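April 2018

# Call for participants: keeping paper records at work

Holladine is looking for 16 people who handle paper records as part of their job. You would take part in Fandent, a 10-week diary study that begins in September. The work is part-time, most of it is done at your own desk, and it is paid.

We want to know how paper gets kept, moved, lost, found and thrown out in ordinary offices. Most of what has been written on the subject starts from a policy: how long an invoice should be held, who should sign off before a file is destroyed, what goes on the label. We are starting from the other end, with the person who has the folder in their hand at 4:30 and has to decide where to put it.

## Who we are looking for

You can apply if all of these are true:

- You are 18 or older.
- You work in an office in the United States at least three days a week.
- You file, retrieve, sort or get rid of paper records in a normal week.
- Your employer is willing to let you take part. We will ask for this in writing before the study begins.
- You can write a short diary entry in English.

Your job title does not matter. In the pilot we had people in payroll, a dental office, a school district, a freight broker and a church. Some were hired to look after records. Most had picked it up because the person before them left and someone had to do it.

We are especially short of applicants from these kinds of workplace:

- property management
- small law offices
- trade contractors with an office of their own
- veterinary clinics
- county and township government

If your office has gone mostly digital but still has a cabinet or a closet or a storage unit that somebody has to deal with, please apply. Those offices are very useful to us. The leftover paper tends to be the paper that is hardest to make a decision about.

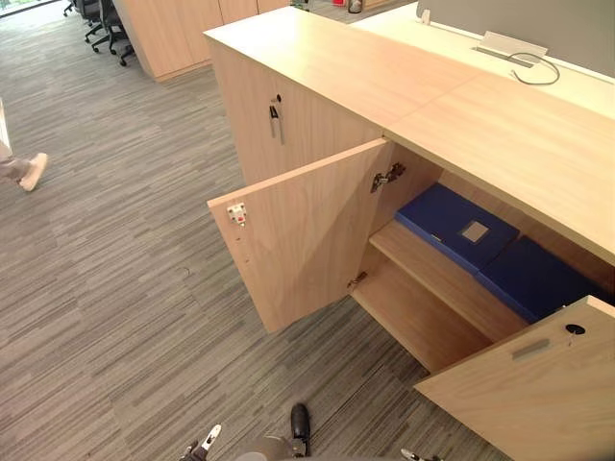

Do I have to be good at filing, one reader of the earlier notice wrote in to ask, or would a bad filer be wasting your time? You do not have to be good at it. We do not grade anyone's system and we do not send advice unless you ask for some at the end. A diary from someone whose system is a stack on a chair is as useful to us as one from a records manager with a printed schedule, and we need both.

You cannot take part if you work for Holladine or a member of your household does, or if you sell records storage, shredding or document software. People who were in the pilot are also not eligible this time. We would like to hear from you anyway, as we plan a follow-up and will need people who already know the diary.

## What you would do

**Before the study.** You attend an introduction session at our Jansen Street office or by phone. It takes an hour and a half. We go through the diary, the consent form and the rules about confidential material. You also sketch a simple map of where paper is kept in your workplace. It can be very rough. A pencil drawing on the back of an envelope is fine.

**During the study.** You fill in a diary entry on each day you work. An entry is one page and takes ten minutes or less. It asks:

- what paper came to you that day
- what you put away, and where
- what you went looking for, and whether you found it
- what you threw out or sent to be destroyed
- anything that annoyed you

The last line is optional, but the pilot group used it more than any other.

You can keep the diary on paper or in Juvila, our online form. Pick one at the start and stay with it if you can. Paper diaries come with prepaid envelopes, and you mail one back to us every two weeks. If you use Juvila, entries are saved when you press Submit and you do not need to send anything.

**Interviews.** There are four, spread over the length of the study. Each one lasts up to 45 minutes and is done by phone at a time that suits you, including evenings. We ask about things in your diary. The calls are recorded so that we can type them up, and the recordings are deleted after that.

**At the end.** You draw the map again without looking at the first one. Then you return any unused diary pages and we close your file.

We do not visit your workplace, and we do not contact your coworkers. Your employer gets no report about you.
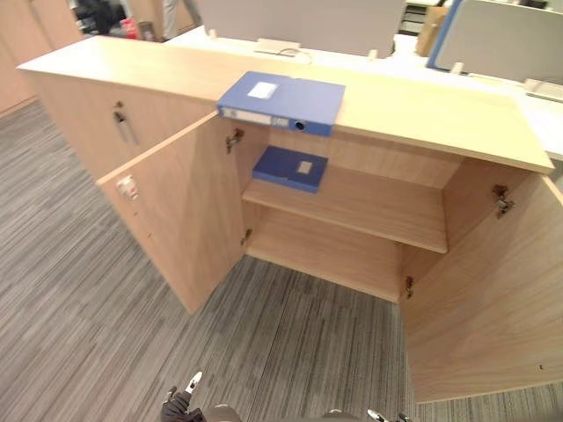
*Reading time: 4 min*

## Pay

Each participant who completes the study receives $686. It is paid in two parts, half at the midpoint and half after the final interview. Payment is by check or direct deposit.

If you have to stop early, you are paid for the weeks you finished. You do not need to give a reason. If you change jobs during the study, tell us. We may be able to keep you on if the new job also involves paper, but your new employer will have to agree in writing as well.

Missed days are expected. Vacation and sick days do not count against you, and neither do days when you simply forgot — put a line through the page and go on with the next one. Please do not fill in old entries from memory. A blank is more use to us than a guess.

The payment is taxable income. We will ask for a completed W-9 before the first check goes out.

If your employer has rules on outside payments, read them before you apply. Public employees in particular may need approval from a supervisor or an ethics officer. We can supply a letter that explains the study. In the pilot, one office asked that the payment go to the employer. We said no, and we would say no again. The diary is the participant's work.

## Confidential material

We do not want your records. We want to know what happened to them. Please never put the following in a diary entry:

- names of clients, patients, students or tenants
- account, case or Social Security numbers
- copies or pictures of any document
- anything your employer has told you not to discuss

"Lease file, older tenant, could not find the addendum" is the right level of detail. If something slips through, we black it out when the page comes in and remind you. This happened a few times in the pilot and caused no trouble.

Your name is kept apart from your diary. In anything we publish you will be described by type of workplace and region only, and you will be sent every passage that quotes you before it is printed. You have two weeks to ask for a change. If we hear nothing in that time we send one reminder and then take it that you agree.

Diaries are kept for five years and then destroyed. Yes, we have a schedule for our own paper too.

## Where the sessions are held

The introduction sessions are on the second floor of the Jansen Street building, in the open office at the end of the hall. Take the stairs or the elevator by the mailboxes and turn left. The door is marked Fandent on session days. Street parking is free after 5 p.m. The lot behind the building belongs to the bank and they do tow.

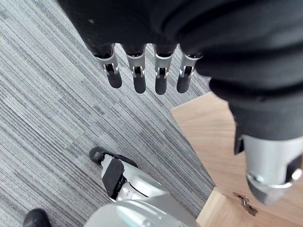

*Second floor, Jansen Street.*

The building is wheelchair accessible from the side entrance. Ring the bell there and someone will come down. Tell us on your application if you need large print, an interpreter or a different chair, or if you would rather do the session by phone. Phone sessions cover the same material and have no effect on pay or on your chances of being picked.

Coffee and sandwiches are provided at evening sessions. There is no travel payment, so anyone more than an hour away should choose the phone session.

## How to apply

Send a letter or an email with:

1. Your name, phone number and the best time to reach you.
2. The kind of place you work and how long you have been there.
3. A paragraph on the paper you deal with in a normal week.
4. One example of something you had trouble finding, and where it was in the end. If it never turned up, say so.
5. Whether you would use the paper diary or Juvila.

Please do not send a resume. Item 4 is the part we read most closely, and it does not need to be a good story.

We choose for variety. If we get a large number of applications from one line of work we will have to turn down people who would have done a fine job, and we keep a waiting list for that reason. Everyone who applies will hear from us before the sessions begin, whether or not they have a place.

Applications by mail go to Fandent Study, Holladine, at the Jansen Street address. Write "Diary" on the envelope so the front desk does not put it with the invoices. Email applications should have the same word in the subject line.

Questions about pay or tax forms go to the Holladine business office. Questions about anything else can go in with your application, or you can call the front desk on a weekday morning and ask for the Fandent study. Supervisors who want to know more before giving permission are welcome to call the same number.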